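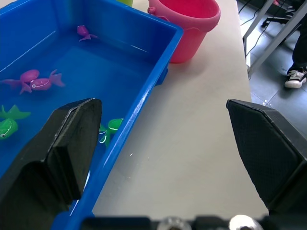 How families use the pond at Jostier Park
Project report by Mio Sakai, 2024-01-10

I picked the pond because I walk past it every day on my way to college, and because my first idea (bus timetables) was so dull that even I couldn't face it. My question was simple enough: what do people with small children do when they get there, and how long do they stay?

I did the counting in August with Wing-yan Shih, who was doing her own project on litter and needed to sit in the same spot anyway. We took turns on the bench by the Ngcobo Road gate, one of us with the clicker and the other with the notebook. Over the whole month we clicked in 1,971 visitors, and 1,105 of those were in a group with at least one child under school age. I'd guessed it would be far fewer! I had the pond down as a dog walkers' place.

Most of the families did the same loop: in at the gate, straight to the water, a good long stare at the ducks, then over to the grass. The ones who brought something to do stayed much longer. Nets, buckets, little boats on strings, a bag of oats – any of it seemed to help. Families with nothing in their hands often left before I'd finished writing them down.

I also talked to parents, which I was dreading and ended up loving. The thing they brought up most was the edge. It's steep on the café side and there's no rail, so quite a few of them said they spent the whole visit holding on to somebody's hood. One mum told me her son would rather play with water than look at it, and she'd be happy with a shallow paddling bit and nothing else. A grandad wanted more shade and went on about it for so long that Wing-yan had to take over my clicker.

There are some problems with my numbers. We lost three days to rain, and on five others we only managed the morning. I also changed my mind in the first week about what counted as a group, so the early pages of the notebook are a bit of a mess and I had to go back and sort them out by hand.

If I did it again I'd add a winter count, and I'd write my parent questions out properly beforehand. Wing-yan's litter maps are in her own report, and the tally sheets for mine are at the back of this one.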